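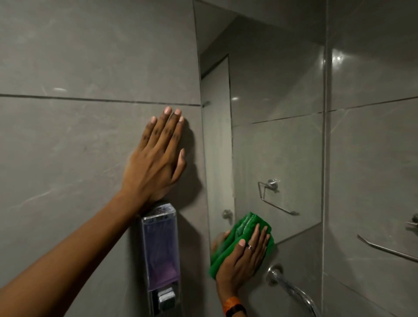 Mornstead Debt Ledger: Case Management for Insolvency Practices

Mornstead Debt Ledger is a case management system for licensed insolvency practitioners and debt advice agencies. It holds the debtor's statement of affairs, the register of creditors and the record of payments in one file, and produces the notices and reports that a practice is required to send during the life of a case. The product is developed and supported by Hermans and supplied in the United Kingdom through Siltow.

Suitable Cases

The system is intended for personal cases: bankruptcy, individual voluntary arrangements and informal repayment plans. A separate module is available for partnerships. It is not designed for the administration or winding up of large companies, and practices with substantial corporate work should speak to Siltow before placing an order.

Statement of Affairs

Assets are entered under headings that the practice may rename. Each entry carries an estimated value, the basis of the valuation, any charge secured on the item and a note of whether the item is claimed as exempt. Tools of trade and household goods are kept on a separate schedule, so that items left with the debtor do not appear in the total available to creditors. Jointly owned property may be entered once, with the share of each owner recorded.

Where a value is changed, the earlier figure remains on the file with the date of the change and the initials of the user who made it.

Creditors and Claims

The register accepts up to 755 creditors in a single case. Claims may be marked as lodged, admitted, admitted in part or rejected, and a rejected claim cannot be closed until a reason has been entered. Secured, preferential and unsecured claims are ranked separately. When a debt is sold, the new creditor is linked to the original entry and letters go to the new address from that point.

Voting at a creditors' decision procedure is calculated by value. Proxies may be entered in advance, and the result is printed with a list of votes cast for and against.

Payments and Dividends

Regular contributions are matched to the case by reference number. A missed or short payment is placed on a review list the following morning at 7.30 a.m. Dividends may be declared at any time, and the system shows the sum due to each creditor before payment is released. Unclaimed dividends are held on their own list until paid over or returned to the estate.

Letters and Notices

The standard library contains 112 letters and notices. Practices may alter the wording, add their own letterhead and withdraw any letter that is not in use. The library is reviewed each June, and changed letters are supplied to all licence holders under the annual support agreement. Responsibility for the content of any notice sent remains with the office holder.

Editions

Standard Edition: up to 50 open cases, two users, full letter library.

Practice Edition: no limit on open cases, up to 80 users, full letter library, partnership module included.

Closed cases do not count towards the limit in the Standard Edition and may be consulted for as long as the licence is in force.

Moving from Drindum

Practices that use Drindum may transfer open and closed cases through the import tool supplied with either edition. Asset schedules, creditor names and payment histories are carried across. Free-text notes are imported as a single document attached to each case and should be checked by the case officer before the old system is withdrawn.

Ordering and Support

Licences run for twelve months from the date of activation. The price includes installation, one training session and telephone support between 9 a.m. and 5 p.m. on working days. Notice of non-renewal must reach Siltow in writing before the licence expires. A full copy of the practice's case data is supplied on request at the end of any licence.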